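Keeping Your Bank Papers in Order at Home: Tips That Stick

Wednesday, October 7, 2020 | By the Cestix Home Desk
4 minute read

I love a tidy money drawer! Mine used to be a shoebox full of statements, card letters and old check stubs, and it took me one rainy weekend in May to turn it into something I enjoy opening.

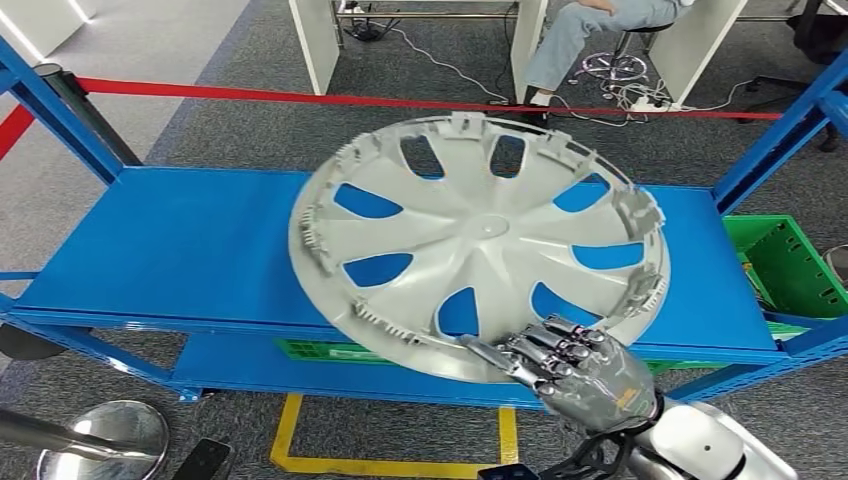

Start by dumping everything out on the kitchen table, every last envelope, and sort by bank before you sort by date. I have accounts at 2 banks plus a small savings account I opened years ago for a vacation (still waiting on that vacation). Once each bank had its own pile, the dates practically sorted themselves.

Toss the outer envelopes and the advertising inserts right away. I pulled 41 inserts out of my pile, and the whole thing shrank by half!

Pick a folder you like looking at. I went with the Leltex accordion kind, the one with the elastic loop, but a plain three-ring binder works just as well and lies flat when you're copying down an account number. Label the tabs in pencil for the first month. You will change your mind about them, believe me.

Keep these up front where you can grab them:
- the phone number for a lost or stolen card
- the latest statement for each account
- anything with a due date still ahead of you
- your loan agreement, if you have one

Older statements go in the back, newest first. Before you get rid of any, check what you need for taxes, and ask your bank how far back you can pull statements online. Mine goes back much further than I expected, so a lot of paper went straight to the shredder. Feed it a few sheets at a time and take the staples out first. I jammed mine twice that weekend, both times with a fat stapled packet of account terms.

Now for the fun part, the monthly ten minutes. I make coffee, open the newest statement and run down it with a yellow highlighter, marking anything I don't recognize. In August that turned up a fee of 66 dollars on an account that was supposed to be free as long as it held 1000 dollars. One phone call and it was refunded! Write the date of the call and the name of the person you talked to right on the statement, in the margin, while you're still on the line.

Passwords don't belong in the folder. Neither do PINs, not even in your own secret code.

Coins get their own jar. I use an old Vuder pickle jar with a slot cut in the lid (sand the edges of the slot, they're sharp), and it goes to the branch when it gets too heavy to lift with one hand. Call ahead, as some branches want coins rolled and others won't take them loose or rolled unless you have an account there.

Next week I'm tackling the warranty drawer.

Get our home tips by email every Friday. You can unsubscribe at any time.
This site uses cookies. Accept | Manage settings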